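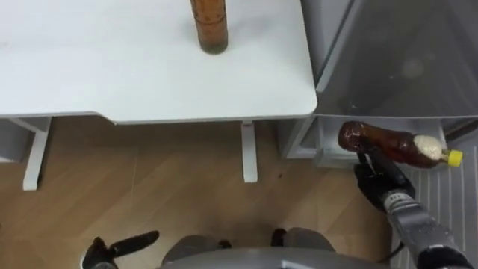
Is the Fontes electric pressure cooker worth buying for beans and stews? Only if you cook dried beans at least twice a week and can find it for less than the full £180.

I've had mine long enough to get past the stage where every new pot seems clever. The claims on the packet are big ones. Black beans from dry in half an hour, pork shoulder "like your grandmother's", rice that never sticks. My grandmother made pork shoulder in an oven with the door tied shut, so I wasn't sure what I was being promised.

Beans first. The booklet says no soaking. I did one batch unsoaked and one left overnight, same bag, same salt, same bay leaf. The unsoaked lot came out with split skins and a few hard ones at the bottom, and the half hour turned out to be closer to an hour once you add the time it takes to come up to pressure and let the steam go again. The soaked lot were very good, creamy all the way through, with a thick dark liquor I'd happily eat with bread. But soaked beans are very good in an ordinary lidded pan too.

The pork did better. I browned it in the pot on the sear setting, which the maker puts at 1000 watts. It's slow to get going, and if you put in more than a handful of pieces at once they go grey and sit there in their own juice. Brown it in a frying pan and accept the extra washing up. After that, with onion, cumin, two dried chillies and a splash of vinegar, the meat fell apart and the sauce needed a quick boil with the lid off to thicken.

Rice stuck. Every time.

Chantelle Coetzee lent me her old Radarow to compare, a stovetop one with a weight that rattles on the lid. It's noisy and you have to stand near it, but the beans were just as soft and the onions tasted of more because the pan got properly hot beforehand. She paid a good deal less for it, too. The Cokano is the other one people ask me about and I haven't cooked in it, so I can't help there.

Things I do like about the Fontes: the inner pot is heavy and wipes clean, the keep-warm doesn't dry out a soup, and you can leave the kitchen. Things I don't: the rubber ring smells of cumin for ever - custard is out of the question now - and the buttons are named after dishes. "Stew" and "Chilli" appear to be the same programme. I use the manual setting for everything.

The recipe booklet is poor. It asks for 1000 ml of stock with a small tin of tomatoes in the chicken soup, then calls the result "hearty". Use half that. The garlic quantities are timid all the way through.

If you already own a heavy pan with a good lid, keep your money and put the beans in water before bed. If you're out all day and want supper hot at six, wait for a sale.

Fontes electric pressure cooker, £180. Reviewed 7/12/18.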